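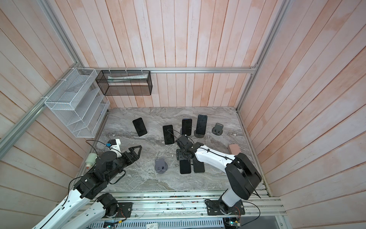 1/16
Storage for a small bench, part two. Part one was the tabletop. This part covers walls, mesh and phone stands. Dull, but several of you asked.

2/16
Rule from last time still applies: if it isn't in use, it doesn't live on the worktop. A small marble-patterned surface fills up in a week otherwise. Mine did, in March.

3/16
Walls are wooden planks with a whitewashed finish, pink showing through. Chosen for looks at the Wonham end of the project. I wanted plain grey. I was outvoted and have stopped minding.

4/16
Don't screw into the planks if you have an aluminium rail to hang from. The rail takes the load, the planks stay whole, and you can slide things along when you change your mind.

5/16
Organiser one: white wire mesh, tiered, the sort sold for sorting files. It sits at an angle along the left wall. Slanted compartments suit flat things. Small round things roll to the bottom and stay there.

6/16
Organiser two: black mesh basket, rectangular, hung from the back rail. Paper goes in it. Instruction sheets, mostly. Anything finer than the mesh wants a bag first.

7/16
Fixings are cable ties. White, narrow, pulled tight, tails trimmed flush with side cutters. A tail cut at an angle will open your knuckle every time you reach past it.

8/16
Xavier sent a link to clip-on brackets from Dralta. Neater, I agree. Ties cost next to nothing and I had a bag of 3,000. Brackets can wait.

9/16
Now phones. The old arrangement was flat on the table, screen up. Problems: you put things on them, you lose the one at the back, and grit gets between glass and marble pattern. I've scratched two that way.

10/16
So they go on small round stands. Footprint drops a fair bit, and every screen can be seen from the front. Leave a finger's width between neighbours, more if you pick them up by the sides.

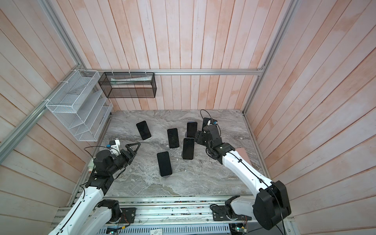
Thaís Batista: Do they stay put on a shiny top? I've got something similar at Vellunbridge and anything with a round foot wanders off whenever someone leans on the table.

11/16
@Thaís Mine wander a bit. Clean the underside of the base first, it's usually dust. If that fails, a thin silicone dot under each foot. Thick dots make a tall phone rock.

12/16
Angle matters more than I expected. Too upright and a tap near the top edge tips it back. I set one to 45 degrees as a trial and it took up nearly as much table as lying flat. Somewhere between is right, depends on the stand.

13/16
Black phones on dark grey stands are easy to muddle. I put a paper label on the back of each, low down, same corner. 6 mm tape is wide enough for a two-digit number. Don't label the screen side, the adhesive creeps in warm weather.

14/16
Crumbs. White bits show up less on a marble pattern than you'd think, so they get left. Soft brush, towards the front, then a barely damp cloth. Lift the stands. Going round them leaves a ring of fluff at every base.

15/16
Still unsolved: the gap between table and rails. Wires and debris collect in the grooves and the brush just moves them along. A narrow vacuum nozzle gets most of it. Slot cover strip is on the order, length to be confirmed once I find the tape measure.

16/16
Part three will be cables, after I've bought longer ones. If anybody has the hole spacing for the tiered mesh file sorters, please post it underneath. The seller's page gives the outside dimensions and nothing else.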